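Search this site
Enter keywords
Go

About Vemero

Vemero records demonstrations for teams that train manipulation policies. A customer sends a task definition, we turn it into a written procedure, and our operators perform it by teleoperation until the agreed number of accepted episodes is reached. We do not train models for sale. The small policies we do train are for checking our own data before it leaves the building.

The company was started by Ieuan Landeg, who had been running data collection for Clarkosska and wanted a group that did only that part of the work. We operate 4 bimanual stations and employ 12 operators, most of them full time. The stations run on weekdays from 7:30 a.m., with a Saturday shift when a delivery requires it. 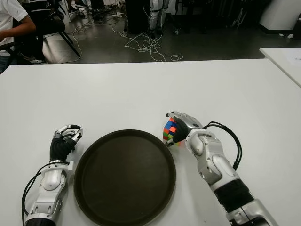 Task design takes more of our time than recording does. Each procedure fixes the start state, the permitted grasps, the end state and the conditions under which an episode is thrown out. Start positions are drawn from a list generated before the shift, so that operators do not settle into the placements they find easiest. Objects are chosen for what they ask of the hand. A Rubik's cube held above the rim of a round tray, with the thumb across its lower front and the fingers against its side, gives a clear grasp to label, and its colored faces make orientation easy to check from the head camera. Two-handed tasks are recorded with both arms logged throughout, including any period in which one hand stays open and empty.

Every episode stores joint positions, commanded positions, hand states and video on a shared clock. A second operator reviews it against the procedure and marks it accepted, rejected or recovery. Recovery episodes contain a slip or a missed grasp followed by a correction. They are delivered in a separate folder, and customers decide whether to mix them in.

Our task library, Stavelura, holds 159 procedures. Customers may order from it directly or commission new ones. Revisions are numbered, and an episode always carries the revision it was recorded under.

Annotation is handled in the same office with a tool called Hegyi, written in-house. It is not licensed separately.

For quotations, send a task outline, the target hand and the episode count.

Contact | © Vemero | Back to top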